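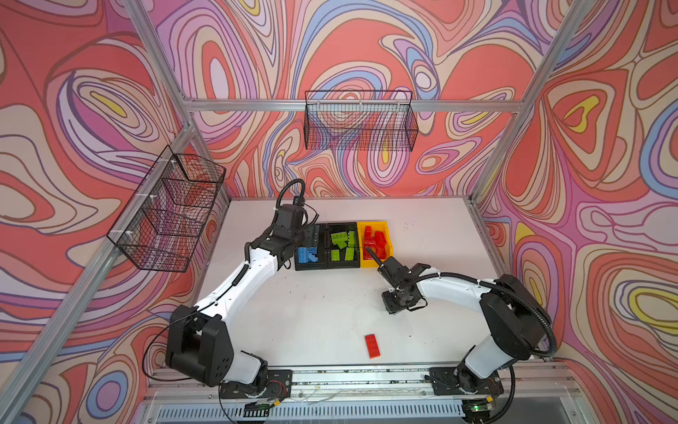 4. Adding episodes to a series

1. Open Library and select the series. Adard lists it under its original title.
2. Select Episodes, then Import. Files from Plidberg keep their air order.
3. Set Season to 2 if the series was split for broadcast.

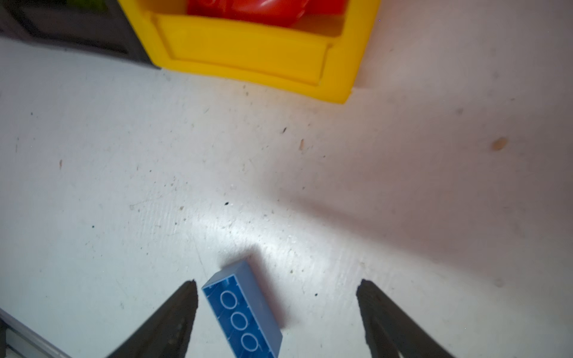

Blue brick on the work surface.

Note: Specials are numbered from 232 upward -- do not renumber them by hand.

4. Choose a subtitle track. Stenbridge tracks load 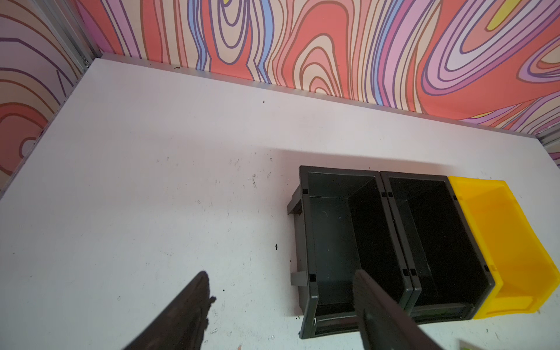 only after the episode has been saved, so save first and then reopen it.

Caution: Deleting a season also deletes its watch history and ratings.
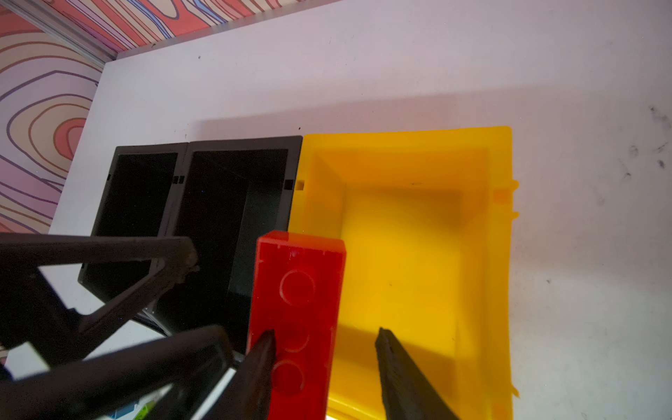
5. Select Publish. The series page updates overnight.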